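Okay, long overdue thread on what I've been doing with the pose tracking code for the hand-held grippers, because a few of you asked (hi Sofia!) and I do love to go on about it.

Short version: the old tracker lost the marker cube every time a wrist turned quickly, then snapped back a few centimetres off. The planner downstream, which we call Reltero, took that jump as a real movement. Poor thing.

So in November Wing-yan and I rewrote the filter. It now weighs each marker face by how square-on it is, and coasts on the inertial data when it can't see a good one.

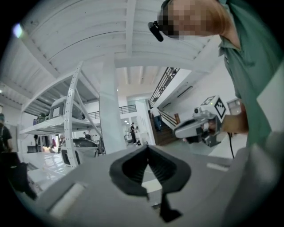
Marker cube up top, green light on, fingertips of the other gripper in the foreground.

We replayed 1,832 recordings through it overnight. The old code threw out 520 of them for bad jumps, the new one throws out 208. I may have done a little dance by the kettle.

Still to sort: the clock offset between the two grippers. Chun-yin reckons it drifts as they warm up and I'm inclined to believe him, he's usually right about clocks.

Will tidy up the replay tool next and share it, once I've changed the colours so it's readable. If your favourite filter handles this better, please tell me!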